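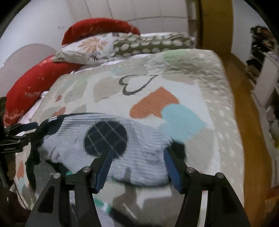
Willeter printed quilt, heart design, on the bed. Garment not included.

Willeter Quilted Bedcover
Product code: 366
Supplier: Dalow Bedding and Linen
Range: Willeter, children's rooms

General
The Willeter is a printed, quilted bedcover for everyday use in a child's room. It is made to our specification by Botard and is stocked all year. It can be used as the only cover in warm weather, as a second layer over a duvet in winter, or as a spread over a made bed during the day.

The ground of the print is a pale grey-white. On it are scattered hearts and small white dots, with rounded cloud-like shapes between them. The hearts are in several colours, including orange, light blue and a faint mint green. One of the larger hearts is drawn as an open outline in black with a white interior. A wide beige border with small white blotches runs along the edge of the cover.

The print is a large-scale repeat. The position of individual motifs differs from one cover to the next, as the cloth is cut to length without matching. This is not treated as a fault and covers will not be exchanged for it.

Construction
Face: cotton, printed
Reverse: cotton, plain
Filling: polyester wadding
Quilting: machine stitched through all layers
Edges: turned and double stitched
Care label: sewn into the seam at the foot end

The quilting gives the surface a slightly bumpy texture. This becomes more marked after the first wash, when the cotton takes up a little. Allowance for shrinkage has been made in cutting, and the stated size is the size after washing.

Use as a sorting and folding surface
Many of these covers spend part of the day under a pile of clean washing. The quilted face has more grip than a smooth polycotton sheet, so small garments stay where they are put while the rest of the load is sorted. The following method suits a single bed and a mixed load of children's clothes.

Pull the cover flat to all corners before starting. Work from the foot of the bed. Place the unsorted clothes at the foot end and keep the pillow end clear for finished piles.

Turn each garment right side out and close any poppers or zips. Ribbed tops should be shaken once and laid face down, with the sleeves or straps brought in over the back. Do not pull ribbed fabric lengthways to remove creases — it recovers better if left flat for a few minutes.
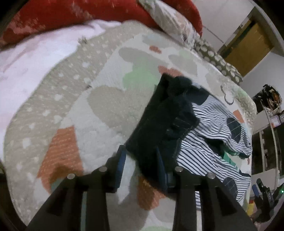 Trousers and leggings are laid out full length, with the waistband towards the middle of the bed. Smooth the upper section first, then the legs. Fold one leg over the other, then bring the hems up to the waistband and fold once more. On striped fabric the stripes can be used as a guide to whether the legs are lying straight.

Garments with a contrasting upper section or a sewn-on patch should be folded so that the patch is on the outside and not creased across the middle. Dark items that have not been washed before should not be left on the cover while damp. Dye can transfer to the pale ground, and marks of this kind are not covered by the guarantee.

Washing and drying
Machine wash at 40 degrees with similar colours. Use a drum large enough for the cover to move freely. Do not use bleach or products containing optical brightener, as these will lighten the beige border unevenly.

Tumble dry on low for 45 minutes, then take the cover out, shake it and turn it over before completing the cycle. Line drying is also suitable — hang over two lines if possible, so that the weight of the wet filling is shared. Iron the border only, on a medium setting. The quilted area should not be ironed.

Storage
Fold loosely and keep in a cotton bag. Vacuum bags are not recommended for more than one season, as the filling may not recover its full depth.

Related items
Marín pillowcase, plain, pale grey — product code 769
Marín fitted sheet, single, white
Botard storage bag, cotton, drawstring

The Marín items are dyed separately and a slight difference in shade from the Willeter ground should be expected. Fabric swatches can be sent on request.

Availability
Single size is in stock. The small double is made in one batch a year, with delivery to us in February. Orders for that size can be placed in advance and are charged on dispatch.

Returns are accepted on unwashed covers in the original bag, with the care label attached.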